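What I've been up to: teaching two arms to thread rings

Sun 19 July

Hello again from the back half of the Trandlow newsletter, where they let me ramble. Ching-wen Wei asked me to write up the ring job this time, because she's had more questions about it than about anything else we've done this year (she forwards them all to me, thank you, Ching-wen). So get yourself a coffee and I'll tell you how it's been going.

The short version is that I've spent most of the last few weeks steering two robot arms by hand, trying to get small wire rings in and out of the holes around the rim of a metal disc. One arm for each of my hands. I hold a pair of handles, I squeeze, the fingers close, and whatever I do gets saved so the arms can try to learn it later. We call one go at it a run. By Friday night I had 618 saved runs and a very stiff neck.

If you came to our open evening in November you'll remember me doing the big soft blocks. Blocks are lovely. You can be a quarter inch off with a block and it forgives you. Rings do not forgive you! A ring swings, it rolls when you pinch it, it hooks itself onto the ring next door, and it slides around the rim of its own hole so that the open side is facing away from you just when you need it. I picked the job myself, too, so I can't even grumble at anybody.

Why rings at all? Well, Jintana Panyasiri and I wanted something where both hands really have a job. With a lot of the tasks I've done before, the left hand is basically a clamp. You grab the thing, you hold it still, and the right hand does all the clever stuff. With rings you have to keep swapping. One side steadies, the other side pulls, then the wire comes around and you need to catch it from below, and now the steady hand is the busy hand. When I do it with my own fingers I don't notice the swap at all. Steering the arms, I notice every single one.

A few things I've picked up, in no sensible order.

Go slower at the pinch than feels right. My early runs were all quick and confident and most of them were useless, because I'd close the fingers while I was still drifting sideways. On the handles it felt fine. When we played it back you could see the tips dragging across the wire. Now I stop, wait a beat, then squeeze. Jintana says my runs look like someone defusing something, and I'm taking that as a compliment.

Don't fix mistakes too neatly. I used to throw away any run where I dropped a ring, and we ended up with a model that had no idea what to do after a drop. It would just carry on, hands in the air, miming the rest of the job like a kid in the back row of a school concert. These days if I drop one I go after it, pick it up and finish, and we keep the whole thing. The runs where I dropped the ring twice and swore at it are some of our best.

Rest. I know, I know. But 37 runs in a sitting is my limit, and I found that out by doing more. Past that point I start taking little shortcuts, and the arms copy shortcuts very well indeed.

Change the start. For the whole first week I began every run from the same spot, with the disc turned the same way, and what I taught was a very nice dance for one exact spot. Now I give the disc a turn between runs and shuffle the arms a bit before I pick up the handles. It slows me down and I hate it, and the results are so much better that I've stopped arguing.

Use the close-up view, but don't live in it. We have a small camera down at the wrist, and it's brilliant for the last half inch. It's terrible for knowing where your other elbow is. I bumped the two arms together more times than I'd like to put in print before I learned to look up at the real table on the way in, and only drop my eyes to the screen once both sets of tips were near the rim.

The view from the wrist, with the two pairs of yellow fingers nose to nose over the edge of the disc, is the bit I see in my sleep. Look at how bunched up the wire gets between them. There are plenty of bare holes farther around to the left, and of course the crowd always seems to be right where I want to work.

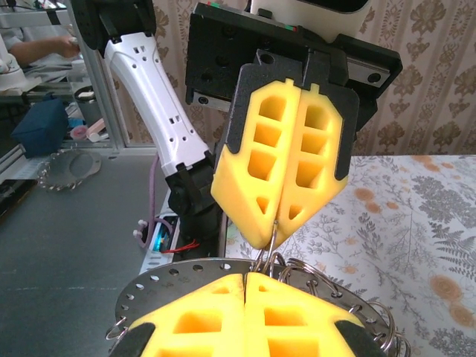 Where the learning has got to

So, can the arms do it by themselves yet? Sort of. The model we trained from my runs (its name is Jerow, don't ask me, I was out of the room when it was decided) is good at getting into position. It's really pleasant to watch — both hands come in, settle, and line up much more calmly than I do. It's decent at the first pinch. Then it gets to the swap, the exact thing we chose the job for, and it dithers. One hand lets go a shade too early and the other one is left holding on to nothing much.

Our best stretch so far was 6 clean rings one after another, and there was whooping. Then it spent the whole next attempt trying to pinch the rim of the disc, so we all calmed down again.

I think the trouble is my own hands. Sometimes I swap left to right, sometimes right to left, depending on how the wire is lying, and I've never been strict with myself about it. Jintana thinks that's fine and we just need more runs. I want to try a batch where I always let go with the same hand and see if the dithering stops. We've agreed to do both, hers first, and the loser buys lunch at the noodle place.

The other thing I want to try is having someone else drive. Everything Jerow knows about rings, it knows from me, bad habits included. Three of you wrote in after the last issue asking to have a go, and I'd love that. You don't need any experience. If you've ever threaded a needle while cross, you have the right temperament. Expect your first hour to be awful, mine certainly was, and expect the second one to be weirdly fun. Email Ching-wen and she'll find you a slot.

Bits and pieces before I go. The Matoušek handles are back with new grips, and they're so much kinder on the thumbs. The long write-up of the block job is finished and it'll go out with the next issue, drop charts and all. And if anybody still has the spare foot pedal from the Drekmont setup, please bring it back, no questions asked, I've been pausing my recordings with my elbow.

More next month, when I hope to tell you who bought lunch.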